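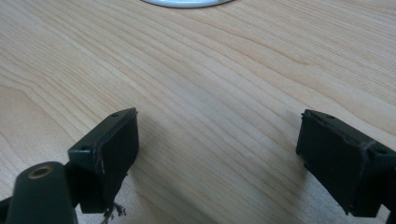 *Pale wood, wavy grain: the tabletop at Clilley.*

I'd been warned that Leidy Inga could talk about tables all afternoon, and I'm happy to report it's true. I came to her workshop, Clilley, for a quick chat and left three hours later with sawdust on my good shoes and very strong feelings about grain.

"Look at the loops," she told me, before I'd even put my bag down. "When a board is flat-sawn you get those long arches, and every board is different. I spent 5 days moving planks around on the floor before I glued anything!"

I asked if customers notice that sort of thing. She laughed. "Some do. Dennis Nyamweya ordered a table from me and called a month later to say he'd found a shape like a lake in it. He was thrilled - he'd been eating breakfast over it the whole time."

We got onto finishes, which is where I usually glaze over (sorry, Leidy). She likes a satin sheen, enough to catch the light from a window but never glassy. "High gloss makes me nervous. I feel like I should take my elbows off it."

And the color? She goes pale whenever she can, and she's fond of boards with a bit of pink in them. "People ask me to stain it darker. I'll do it, but I ask them to live with a sample for a week first. Most of them call back."

Her own kitchen table is 24 years old and has a burn at one end from a pot of beans. I wanted to know if she'd ever sand it out.

"No way," she said. "My sister did that. She has to look at it every Christmas."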